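Wurndale shared bench rules: where we are, 3/26/20

Hi all, quick update on the good practice guide you're paying for.
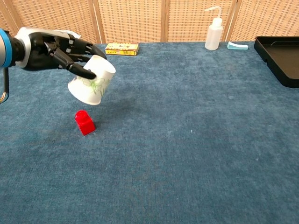

The draft is up to 40 rules, which is too many, and I'd like to get it down before May. Most of the trimming will come out of the startup section (we had the e-stop check in there twice, once in my wording and once in Polomley's!).

The part I'm happiest with is handling. We now say paper cups and other light things get their own grip force limit, written on the run sheet before the arm is powered, and the hand never passes over the table edge while it's holding something. People stay behind the line until the arm is parked and the light is off. Cable checks go at the start of each shift, fingers and wrist included.

Still open: speed. Polomley wants one cap for everything and Brultside wants 2, one for when a person is close and one for when the cell is clear. I lean toward Brultside on this, but I've asked both of them to try it their way for 5 shifts and send me their stop logs.

Money is fine. We've spent $1821 so far, mostly on floor tape, signs and printing, and the training day isn't booked yet. I do need a yes or no from you on sharing the draft with the Lo site, as they keep asking and I keep stalling. Next version comes to you once the speed rule is settled.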